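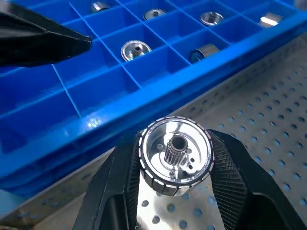 Stesell Owners Board > Garage and Shop > Floor coating or bare concrete?

ridgeline_pete
Friday, April 15, 2022
Moved into the new place and the garage slab is bare. 966 square feet, poured before we got here, no cracks worth mentioning. I want to put something down before the benches go in. I have a quote for two coats of Trullard epoxy and a quote for the click-together tile from Temine. The tile is more money but I could lay it myself in a weekend. Anybody living with either one?

oilcan44
I've had the Trullard for eight years. It holds up fine except under the tires, where it peeled the first August and has been peeling since. The installer came back once and patched it. The patch peeled too.

mbrandt_shop
Peeling under the tires is prep. If they acid washed it and didn't grind, that's what you get. Mine was ground and it hasn't moved.

oilcan44
They ground it. I was standing there.

mbrandt_shop
Then you had moisture coming up. Tape a square of plastic to the slab overnight and look under it in the morning. Should be done before anybody opens a can.

ridgeline_pete
I'll do the plastic thing this weekend. Neither guy who quoted me said anything about moisture.

kettleblack
Going the other way here. I pulled up my tile last year. Dropped screws go down the seams and you hear them under there when you walk. Water gets in too and doesn't come out. I went back to bare concrete with a densifier on it and I sweep it. Cost me less than $100 for the sealer.

two_car_tillman
Disagree on the tile. I park two cars on mine and wheel a floor jack over it all the time. You get the solid kind, not the vented kind. If you got vented then sure, stuff falls in. And it's easier on the knees than concrete in January.

kettleblack
Mine was solid. The seams are still seams.

two_car_tillman
Did you leave the gap at the walls? If it can't expand it lifts in the heat and opens up.

kettleblack
Half inch all the way around like the sheet said.

hollow_creek
Whatever you pick, do not get the light gray with flakes. I dropped a snap ring on mine and spent 30 minutes on my hands and knees. Plain and one color.

mbrandt_shop
Seconded on plain. Also ask for grit in the top coat or you will fall down the first time you bring snow in.

oilcan44
Grit is hard to mop, though. Mine holds every bit of dirt.

ridgeline_pete
Update. Plastic was down from Friday night to Sunday morning and there were drops on the underside at the back wall, dry near the door. So epoxy looks like a no unless I deal with that first. Does the densifier help with moisture, or is that a separate product?

kettleblack
Separate. Mine only stops the dusting. Check your downspouts on that back wall before you spend anything.

ridgeline_pete
One of them dumps right at the corner. Going to get an extension.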